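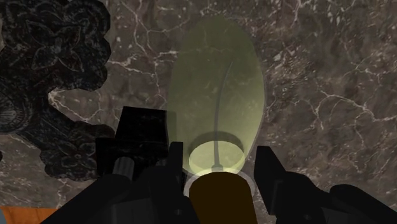 ## Week 7: Earwigs and slaters in the vegetable garden

Reading before class: the Mistside plot notes, pages 2 to 7.

Slaters are crustaceans. They breathe through gill-like structures, so they need damp cover during the day and feed mostly at night. Most of what they eat is dead plant matter. They turn to seedlings and strawberries when mulch is piled against the stems.

European earwigs eat both plants and other insects. In an orchard they are often welcome, as they take aphids and woolly aphids. Among young lettuce they are a nuisance – look for ragged holes with no slime trail.

### Trap counts, Cirnden plots

Rolled cardboard traps, emptied each morning in October.

| Plot | Mulch | Slaters | Earwigs |
|---|---|---|---|
| Karras | Straw, deep | 1,375 | 443 |
| Inon | None | 7 | 2 |

The two plots also differ in watering and shade, so mulch can't take all the credit for the gap. Keep this in mind for your write-up.

### What growers can do

- Pull mulch back from seedlings until the stems toughen.
- Water in the morning so the surface dries by night.
- Set rolled newspaper at dusk and shake it into soapy water at dawn.
- Leave earwigs alone in fruit trees unless soft fruit is being chewed.

For the prac, bring a hand lens and a notebook. Write-ups are handed in at the start of the next lecture.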